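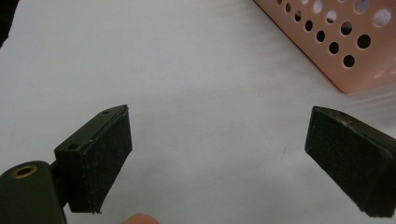

# Husier H5 Hand-Held Gripper

The H5 is a hand-held two-finger gripper for recording manipulation tasks at a table or bench. The operator holds the tool, works the jaws by hand and carries out the task at normal speed. A wrist-view camera looks down over the fingers, so the recording shows the jaws and the work surface from the same side a robot-mounted camera would.

The kit is sold by Husier and its resellers as a complete unit or as a bare gripper without camera.

## Fingers and pads

Each finger is a dark green molded block with a black foam pad fixed across its inner face. The two pads face each other and close flat. The foam is fine-grained and grips smooth plastic, cardboard, cloth and most coated metal without marking it. It is not suited to oily parts or to anything with a sharp burr.

The blocks are held by screws that go in from the top. To change a block, open the jaws fully, back out both screws and lift the block off its arm. Tighten the new one by hand only. The threads are in plastic and will strip under a power driver.

Pads can be changed without removing the block:

1. Peel the old pad from the upper corner down.
2. Wipe the face with isopropyl alcohol and let it dry.
3. Line up the new pad with the top edge of the block and press for 100 seconds.
4. Leave the jaws open for an hour before use.

Loose fibers at the lower corner of a pad are normal wear. Trim them with scissors. Replace the pad when the foam has torn through, or when it no longer springs back after a firm squeeze. Change both sides together; a new pad against an old one closes off center.

## Arms and pivots

The arms are molded plastic with metal ring inserts. The pivots run dry. Do not oil them, as oil works its way onto the foam and cannot be cleaned out. If the action feels stiff, blow the hinge area clear with canned air and cycle the jaws a few times.

## Specifications

| Item | Value |
|---|---|
| Part number | 1262 |
| Weight, without camera | 358 g |
| Maximum jaw opening | 100 mm |
| Pad material | Closed-cell foam, black |
| Body color | Dark green |
| Actuation | Manual, spring return |
| Spare pad pairs included | 5 |

## Setting up a work area

A plain, matte, light-colored surface gives the most usable footage. Glossy tops throw reflections into the lower part of the view, and dark tops hide the pads. Use even overhead light. A single desk lamp makes a hard shadow beneath the fingers, and this shadow moves with the tool.

Open bins and perforated baskets both work as targets for pick-and-place. Clear lids and film are harder to track and should be kept for later sessions, after the basic set has been recorded.

Keep the fingers of the holding hand behind the jaws where possible. A fingertip that shows at the bottom of the view for a moment does no harm to most training sets. A hand that covers the gap between the pads does, and those takes should be dropped.

## Compatibility

The finger blocks share a hole pattern with the Strobel two-finger adapter, so the same blocks and pads can be moved from the hand-held tool to an arm. We recommend this – matching contact surfaces remove one source of error when a recorded task is replayed. The older Fustent adapter uses a different pattern and needs the spacer plate, sold separately.

Recordings are saved as standard video with a separate jaw-width log. The Ulell import tool reads both directly. Other software can read the log as plain text, one line per frame.

## In the box

- Gripper with fingers and pads fitted
- Spare pads
- Camera and mount (complete unit only)
- Hex key
- Printed jaw-width calibration card

## Known limits

The H5 does not measure grip force. The jaw-width reading drifts slightly as new pads bed in, so calibrate again after the first day of use and after every pad change. The body is not sealed and should be kept away from liquids.

Units shipped before September have the earlier hinge pin. Spare pads and blocks fit both versions; spare arms do not.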